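### 4.3 Open-day demonstration

The grasping routine was shown to visitors at the Illavholm laboratory during the December open day. Ishida ran the arm and Shibata kept the log. A session lasted 25 minutes and was repeated on request, with the controller settings of Section 3 left unchanged.

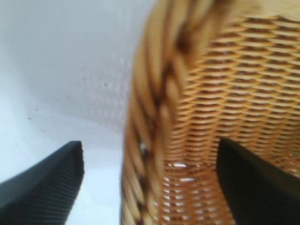

Illavholm, December

**Figure 7.** Wrist camera view with the gripper open at the braided rim of a wicker basket.

Close to the rim the wrist view is soft, and the weave further in gives better edges than the braid itself. The rim estimate was therefore taken from the approach views — the last view served only as a check on finger clearance. The log holds 2302 views, of which 16 were rejected by hand before the analysis in Section 5. Visitors were kept behind the line on the floor while the arm was powered.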